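Short Fiction Prize: Judges' Report and Arrangements for the Coming Year

The reading panel for the Stirnen Prize for Short Fiction has completed its work, and the Society is pleased to announce that this year's award goes to Hiyori Aoki for her story "The Ferry Ledger". The runner-up is Junpei Shibata, for "A Room Above the Chandler's". Both stories will appear in the winter number of Ranumeo, the Society's magazine, and the authors have been invited to read from them at the members' evening in February.

The prize was open to unpublished stories of up to 3,000 words, written in English or translated into English by the author. Entries were read without names attached. Each story was seen by 2 readers in the first round, and those on which the readers disagreed were passed to a third. A longlist of 20 stories then went to the judges, Chae-won Oh and Yoshinori Hirose, who met at the Society's rooms on Budilau Street to settle the result.

The judges have asked that some account of their discussion be given to members, particularly to those who entered and were not placed. What follows is taken from their written report, with small changes for length.

"The Ferry Ledger" concerns a clerk who is asked to copy out the passenger records of a river crossing that is shortly to close. She begins to find her late father's name among the entries, on dates when he had told the family he was elsewhere. The judges noted that the story never discloses where he was going. The reader is given the dates, the fares and the weather, and one conversation with an elderly deckhand who may be thinking of someone else. Ms Oh wrote that she had expected an explanation on every page and was glad, on finishing, that it had been withheld. Mr Hirose admired the handling of time, and in particular the long central paragraph in which the clerk's afternoon and her father's crossing are told in a single run of sentences.

"A Room Above the Chandler's" is a quieter piece, almost without event. A lodger listens to the household below him over one winter and comes to believe that he understands it. The judges felt that the last two pages moved too quickly, and that the landlady's departure needed more preparation. They were nevertheless agreed that the prose was the most assured on the longlist. The opening description of the staircase was read aloud twice during the meeting.

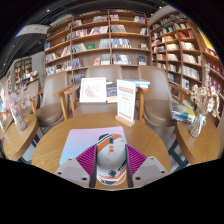
On the longlist as a whole, the report makes several observations which may be of use to writers preparing work for next year. A large number of the stories were told in the first person and in the present tense. The judges have no objection to either, but remarked that in many cases the choice seemed to have been made by habit. Several narrators reported events they could not have witnessed, and others described their own facial expressions at moments of strong feeling. In one otherwise accomplished story the narrator fell asleep in the fourth paragraph and continued to describe the room.

Endings gave the most difficulty. Mr Hirose estimated that a third of the longlisted stories would have been improved by the removal of the final paragraph, in which the meaning of the preceding pages was restated by the narrator or by a helpful stranger. Ms Oh took a slightly different view. She thought that the fault lay more often in the middle of a story, where too little had been allowed to happen, so that the ending was obliged to carry more than it could bear.

The judges also wished to say a word about dialogue. The stories they remembered best were those in which characters answered a question other than the one they had been asked. Where every exchange was complete and orderly, the speakers tended to become indistinguishable, and it was sometimes necessary to count back up the page to establish who was talking. Phonetic spelling of accents should be used very sparingly.

Three further stories were commended. They are "Salt for the Neighbours", "Inventory" and "The Giáp Letters", the last of these a short sequence of letters from a schoolteacher to a former pupil, only one of which is answered. The authors have been told privately and may choose whether their names are published. Copies of the commended stories will be held in the Society's reading room, where members may consult them on request.

The Society is grateful to the first-round readers, who gave up a good part of their summer. Particular thanks are due to Haruto Katayama, who kept the register of entries and dealt with the correspondence. Mr Katayama asks that entrants next year check their word counts before submitting. This year 33 stories exceeded the limit and were returned unread, which was a disappointment to their authors and a considerable labour for the office.

Arrangements for the next competition

The rules will remain largely as they are, with three alterations. Stories that have appeared on a personal website will now be eligible, provided that they have been taken down before the closing date. Writers may submit one story only, where previously they could submit up to three. Finally, a translated story may now be entered by a translator working with the author's written consent, in which case any award will be divided equally between them.

The question of a set theme was raised again at the annual meeting. Opinion was divided. Those in favour held that a theme would help newer writers to begin, and would give the readers a common basis for comparison. Those against recalled the year of "Thresholds", when a great many of the entries opened with a character standing in a doorway. It was agreed that the competition should stay open in subject for the present – the matter may be brought forward again by any member who wishes to do so.

Feedback on individual stories cannot be offered, and members are asked not to approach the judges directly. Those who would value a reader's opinion are reminded of the manuscript circle, which meets monthly in the reading room. Each meeting considers a single story or chapter, circulated beforehand, and the author is asked to listen without replying until the others have finished. There are places available for the new session. Enquiries should be addressed to the office in writing, with a note of the kind of work the member would like to bring.

The winter number of Ranumeo will be posted to all members whose subscriptions are in order. Additional copies may be reserved through the office. Entrants who supplied a stamped envelope will receive their manuscripts by return; all others will be destroyed after the members' evening.

Issued by the Society's office, October 21, 2021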